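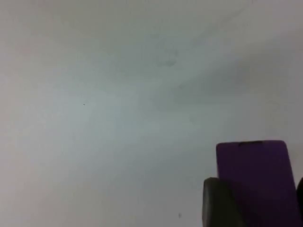
Pale surface with two small dark specks and a faint gray smudge; purple block at lower right.

Notebook entry, December, 2:15 p.m.
Room: Plullinora small-items bench
Entered by: Hjalti Skov

The purpose of this entry is to record the condition of the bench area and the items held there before the Praltura sorting work is resumed. Surface marks are to be noted and left alone until Beverley Goodall has reviewed them. The smudge has no clear outline and may be a scuff or uneven paint. No cleaning product is to be applied in the meantime.

Items are drawn from the Kárason shelf under stock line 858. The basket is to be placed directly on the white table, with no mat or tray beneath it.

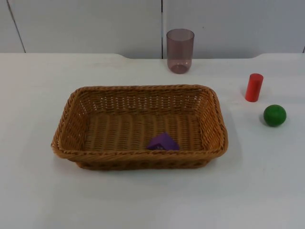 The purple block is assigned to the basket. The cup, the red cylinder and the green ball are kept outside it and are entered separately on the shelf sheet. Staff are asked to write "purple block" in full, as the short form "PB" is already used for the paper bins.

The rolled rim should be checked by hand for lifted ends at each monthly review. The open weave on the sides is part of the basket's make and should not be reported as damage.

Open points:
Mondex order for 12 spare baskets, not yet confirmed.
Shelf sheet to be reprinted, 50 copies.
B. Goodall to decide on touch-up paint.

H.S.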